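Gripper notebook, August, bench 2

Session 371 is dead. Session 372 was born dead and I am not counting it. Writing this down while I still remember which cable I blamed first.

Symptom: the left gripper's pose jumps sideways, sits there a moment, then comes back as if it had only stepped out for a smoke. The jaw width reads fine the whole time. The right gripper behaves, so naturally I spent the morning taking the right one apart.

Task was the black box and the water bottle, same as Aleksandra's runs, one gripper in each hand.

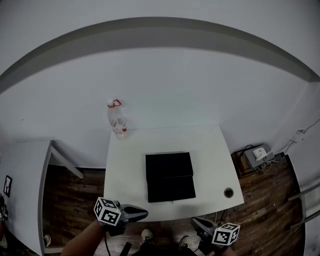

First theory was the USB lead. Swapped it, got 4 clean takes, told Renato it was fixed. Take 5 jumped. Renato has asked me to stop telling him things are fixed.

Second theory was clock drift between the head camera and the grippers. Ulises pulled the log and the two agree to within 3 ms, so no. He did find 557 dropped pose frames on the left side and none on the right. They come in clumps, all with the wrist rolled inward.

Third theory, and the one I'm keeping: the marker cube has worked loose on its mount. Roll the wrist and it tips a hair. I can rock it with a thumbnail. Milagros says she reported this in Skirkdale before the kit shipped. I have found the email. She did.

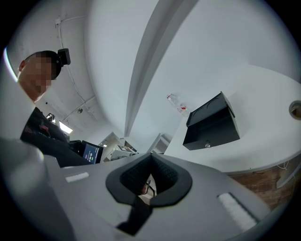 Gripper housing and tablet, box and bottle on the table.

Glued the cube down at 4:40 pm. Leaving it overnight. Nobody is to rock it with a thumbnail, and that includes me.

To do:
Redo the hand-eye calibration on the left before any more takes.
Flag everything in 371 as bad, including the 4 I was proud of.
Ask Oriana if Clidero sells the mount with a real screw.
Write back to Milagros.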